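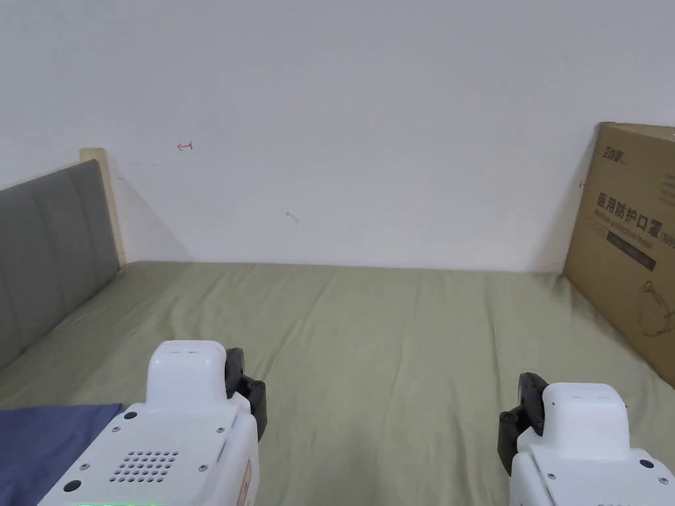 五月，星期六，上午。湿擦仪重新校平之后第一次跑完整批，先记结论再记过程：Prillness 哑光内墙白，旧配方到 746 次往复露底，换 Brokik 分散剂的新配方到 1,741 次才露底，底板、膜厚、养护条件相同。差距比预想的大，所以下面写得啰嗦一点，免得以后有人只抄这两个数字。耐擦洗次数和住户关心的事不是同一件事。卧室白墙上常见的无非是这样的东西：中间偏左一个红色的手画小记号，像朝左的短箭头或者小钩，往右往下再有一个很小的灰点，擦痕或者污渍，其余墙面干净。处理这种墙，没有人会把一块地方刷到露底。真正的问题是擦十几下之后，记号淡没淡，记号周围有没有多出一块发亮的区域。后一项目前的报告里没有，这次补做。

样板制备
底材用黑色塑料片，刮涂器湿膜厚度统一，刮一遍。旧配方记 A，新配方记 B，分散剂以外的组分同批次领料。A 用库存的旧分散剂，B 用 Brokik，添加量按固含折算后相等。研磨段两份都做到刮板细度读数一致才转低速，B 达到同样细度所用时间短一些，没有掐表，下次补。
调漆段先加乳液再加成膜助剂，助剂沿壁慢加。A 加到后半程液面出现细小颗粒，过筛后滤渣里有软粒，手指可碾开，判断是助剂局部过浓导致的乳液破乳，不是颜料返粗。B 没有出现。这一点要留意：A 的数据可能因此偏低，软粒处膜薄，容易先穿。Fasil Kahsay 看过滤渣之后也倾向这个解释，建议 A 重做一份，助剂预先用丙二醇稀释再加。已列入下周。
增稠剂两份都用同一支缔合型，最后加，搅到黏度不再变化。静置过夜后 A 的黏度往上走，B 基本没动。A 过夜后刮涂时有轻微拖痕，等流平后看不出来，侧光下还能看到。

养护
标准条件，平放，架子最上层不放（靠近出风口，上次那批就是边缘先干，膜面收缩纹全在一侧）。养护期满当天上机。有人提议放烘箱加速，不同意。加速养护对乳液粒子的融合是有利的，得出来的耐擦洗数字好看，和现场墙面没有可比性。现场的墙漆完之后，室温高低、开不开窗，谁也管不了，至少不会有人给墙加热。
如果一定要加速，报告上单列，不与常规结果放在同一张表里。

湿擦
仪器是旧的那台，我们一直叫它 Rover，刷头新换，换后按规程在粗糙面上预磨，再浸洗涤液。校平的事补充一句：上个月几次平行样对不上，查到最后是仪器右后脚下垫片松脱，台面往一侧斜，刷头行程两端的压力不等，磨穿总是从同一端开始。垫片换掉后用水平尺复核，两端一致。上个月的数据不作废，但全部加注，不再用于配方间比较。
判定终点：行程中段出现连续露底线即停，端部露底不算。两条平行样取低值。A 的低值 746，B 的低值 1,741。两份的平行样离散都在规程允许范围内，原始记录夹在绿色文件夹，Yuzuki Kaneko 复核签字。
洗涤液滴加速度两次之间有变化，A 后半程滴管有一段堵塞，目测刷头未干。堵塞会让摩擦升高，方向也是不利于 A。连同软粒那条，A 的真实值应当比 746 高。高多少不知道。所以目前只写“B 优于 A”，不写倍数。销售那边如果来要倍数，不给。

露底之后的样子
A 的磨穿边缘呈锯齿状，膜从底材上成小片脱离；B 的边缘是斜坡，逐渐磨薄。前者是附着先失效，后者是膜本身被磨掉。塑料底材上附着本来就差，这一点在真实墙面上意义有限，腻子和底漆的情况完全不同。要说明问题，得在腻子板上再做一遍。
腻子板的麻烦在于吸水不匀。以前试过，同一块板上左右两道能差出很多，做出来的数字没法用。Mihret Worku 的意见是先封一道底漆，再批面漆，这样至少和施工工艺一致。同意，底漆用 Sisay 工地那边现用的那支，不用实验室的标准底漆，理由是我们最后要回答的是那边的投诉。
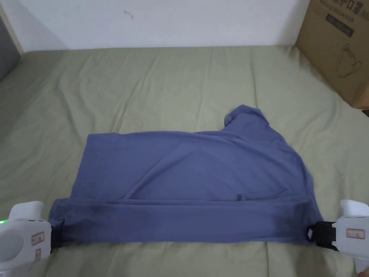

投诉的内容也在这里记一下，原件在邮箱里。Sisay 样板间交付后，保洁用湿布擦过的地方出现亮块，正面看不见，站在窗边顺着墙看很明显。保洁认为是漆没干透，施工方认为是布上有清洁剂，两边都要求我们出意见。Lena Olszewski 去现场取过样，刮下来的漆膜膜厚正常，硬度正常，没有发黏，没干透这一条可以排除。清洁剂残留按理会留下水印形的边界，她看到的亮块边界是弧形的，一层叠一层，和手臂摆动的方向吻合。
所以是抛光。哑光漆的哑是靠表面粗糙做出来的，填料颗粒凸在膜面上，把光散掉。擦的时候凸起部分被压平或者磨掉，低角度的反射先上来，八十五度光泽最敏感，六十度可能完全测不出差别。以前出厂只测六十度，难怪一直合格。

抛光试验
规程里没有现成方法，自己定了一个，写在这里，有意见的话直接在旁边批。
白棉布一块，对折成多层，包在固定质量的平底压块上，布面喷去离子水至均匀润湿，拧到不滴。在样板上沿同一方向往复，擦完室温晾干，测擦前擦后八十五度光泽，取差值。干擦一组，布不喷水，其余同。每块板擦过的区域与没擦过的区域之间留出空隙，防止压块边缘串到隔壁去。
棉布先水洗去浆再用。第一次没洗，布上的浆料转移到漆膜上，光泽不升反降，白做了半天。洗过的布晾干后叠好放密封袋，不要和抹台面的布混放。布边缝线要折到里面，缝线处压力集中，会在板上刮出一道直线。
压块底面贴薄海绵，否则布的褶皱会在漆面上印出条纹。褶皱这件事比想象的难弄，布一湿就软，往复几次之后会往行程末端堆，堆起来的那一棱比别处高，压力全落在棱上。试过用橡皮筋箍、用夹子夹、用双面胶粘，最后是橡皮筋加侧面一道胶带最稳。Obsa Feyisa 画了个带卡槽的压块图，可以把布绷住，拿去加工了，到货后重做一遍看两种固定法有没有差别。

结果
干擦，A、B 光泽都上升，B 上升少。湿擦，A 上升明显，B 略升。B 的湿擦结果比干擦好，这个方向合理：水起了润滑作用，膜又不怎么吸水软化。A 反过来，湿擦比干擦差，说明膜遇水变软，填料颗粒容易被压进去或者带出来。擦过 A 的布面上能看到白色转移，擦过 B 的布面上没有看到。
A 里旧分散剂是亲水性较强的钠盐型，干膜里留着，遇水先软。Brokik 的疏水链段多一些，这一点供应商资料有写，但资料不算数据，我们自己的吸水率试验还没做。做法已经定好：剥离自由膜，浸水，定时取出吸干称重。称重前吸干这一步人为误差最大，由同一个人做完，不换手。
有一个与预期不符的地方：B 初始八十五度光泽就比 A 高。分散好了，填料在膜里排得更密，表面更平，哑光的程度自然减弱。样板竖起来并排看，A 确实更哑。客户要的是哑。如果为了补回哑光去加消光粉，抛光性能可能又掉下去，等于绕一圈回到原地。
可选的办法：换一部分填料为硬度较高的品种，颗粒不容易磨平；或者提高一点乳液用量，把颗粒抓牢。前者磨刷头磨得厉害，也磨设备；后者涨成本，且光泽还要往上走。先试前者，替代量取 5% 和再高一档，配方单周一前写好。

去污
顺带做了一组，不作为正式数据。污染物用软铅、红色蜡笔、水性红笔、红茶，涂在养护完的样板上，放置过夜，再用前面说的湿布法擦，擦前擦后测色差。
铅笔最容易，A、B 都能擦到目视不见，但 A 擦过的位置发亮，等于脏没了，印子还在。蜡笔两份都擦不净，加中性洗涤剂后 B 淡得多，残留在刮涂纹的低处。水性红笔最麻烦，染料往膜里渗，表面擦掉的只是浮色，A 渗得深，剖面在显微镜下看得到一条淡粉色的带；B 也渗，浅一些。红茶介于中间，时间影响很大，当场擦和过夜擦是两回事。
给现场的建议因此要分开说：灰黑色的蹭痕，用干净的白橡皮或者干软布先试，用力要轻，擦一下换个面；颜色鲜的笔迹，先弄清是蜡质还是水性，不清楚的话在不显眼的地方试，水性笔迹越擦面积越大的时候就该停手，局部封闭后补漆。补漆哑光比丝光好遮，但同一桶漆放了半年再补，色差通常是有的，整面墙刷到阴角为止最省事。
不要用三聚氰胺海绵。那种海绵是细磨料，去污快，抛光也快，样板上试了一下，八十五度光泽直接跳上去，A、B 都是。这条建议单独加粗发给 Sisay，他们保洁车上就有。

墙的哪一段
投诉照例集中在几处：开关周围、走廊转角、床靠墙的一侧、沙发背后。前两处是手和包，油脂为主；后两处是织物长期轻蹭，没有水，次数多，压力小。湿擦仪模拟不了后两处，干擦法勉强可以，压力还是偏大。
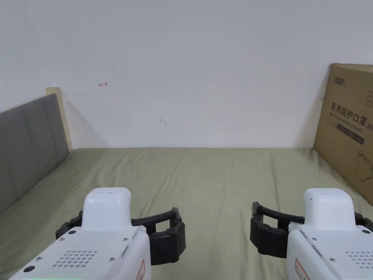
床与白墙相接处，墙面略偏灰白，有几处小痕，左侧为灰色竖条软包床头。

织物轻蹭这一类，想借纺织那边的马丁代尔仪试。摩擦头包棉布或者家具布，压力取最轻的一档，轨迹是多向的，比单向往复更像真实情况。困难在样板尺寸，夹具是按布样做的，硬板装不进去，需要把漆刮在薄铝片上再裁圆。铝片裁边有毛刺，会把摩擦头上的布勾破，裁完要磨边。Mihret Worku 联系仪器时间，能排上就先跑 B。
还有染料转移的问题。深色家具布蹭白墙，除了抛光还有沾色，两种效应混在一起，目视都是“脏”。试验里先用未染色的白坯布，只看抛光；再用同样组织的深色布，看沾色；分两次做，不要图省事一次做完。同一种布，干态和略潮的状态沾色能差一个级别，环境湿度要记。

侧光检查
补一段关于光源。现场争议有一半出在看的方式上。验收时正面看、顶灯照，什么都好；住进去之后早晨窗光贴着墙过来，刮涂接头、腻子打磨痕、擦亮的地方全部出来。阴影也会骗人，墙角和家具旁边的渐变阴影拍成照片，常常被当成色差发过来。以后收投诉照片，要求同一位置换一个光源方向再拍一张，跟着光走的是阴影，不走的才是漆的问题。
实验室里用一支条形灯，放在样板侧面，灯与板面夹角固定，周围遮黑。夹角用木楔定，木楔放在灯旁边的抽屉里，请不要拿去垫门。

仪器备注
光泽计标准板有手印，测前用镜头纸擦，擦完再读一次标准值。八十五度测量口长，样板不平会漏光，读数偏低，塑料片刮涂后边缘翘的，用真空吸板压平再测。今天前两块没有压，读数已划掉重测，划掉的数字保留可见，不要涂改。
刷头用后清水冲，刷毛朝下控干。不要朝上放，水会积在木柄的孔里，刷头吸水后增重，下一批的压力就不对了。
恒温间门封条老化，下午湿度读数有波动，报修。

待办
A 重做，助剂预稀释，重跑湿擦，滴管换新。
A、B 自由膜吸水率。
腻子板加 Sisay 现用底漆，湿擦与抛光各一组。
硬质填料替代，两档用量，先看初始光泽再决定要不要跑擦洗。
Obsa Feyisa 的卡槽压块到货后与橡皮筋固定法对比。
马丁代尔仪时间确认后准备铝片。
出厂检验增加八十五度光泽一项，向品控提，附今天的数据，附上说明：A 的结果偏低，原因见上。
给 Sisay 的回复由 Lena Olszewski 起草，先不提更换配方，只写亮块的成因和清洁方法。

下午四点补：B 的留样桶开盖看过，无分水，无沉底，桶壁有一圈干皮，挑出后过筛。桶盖密封圈没有压到位，换了盖子，留样标签重贴，放回原来的架位。

Fasil Kahsay 批注：A 的软粒如果重做后仍有，请查乳液批次，不一定是助剂。上次进的那批最低成膜温度偏高，我这边有一份没用完的前一批，可以拿去对照。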